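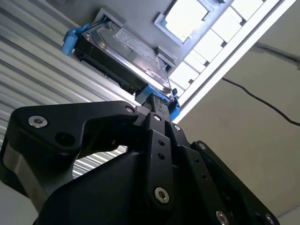

Zovden two-finger gripper: was it worth the money?

Reviewed by Consuelo Aranda, Aug 13, 2024

I look after the budget for a small drive-swapping bench, and I spent most of the spring going back and forth over this one. Sekar Sitompul had his heart set on the dearer Ristel, and I can see why (it's a lovely thing!), but the Zovden came in well under it and left us 232 pounds for spare fingertips, which I'm very glad of now.

Our job is 3.5-inch hard disks in those blue plastic caddies, gripped by the end piece. It's a narrow bit of plastic to get hold of, so do take a caddy along if you can get a demonstration – the brochure only talks about nice square boxes. We set aside 200 pounds for the mounting plate and brackets and I'd put more by next time, as Intan Sopacua had to redraw ours twice.

I do like that it's held together with ordinary hex-socket screws. Amirul Menon has had the finger links off and back on with the keys from his own drawer, and that saved us a service visit. The matt black plates are smart enough, though rather bulky, and you'll want to allow for that if your drives sit close together.

Delivery took until late April, and the cable was extra, so ask about both before you sign. Four stars from me, and we've pencilled in a second one for next year's budget.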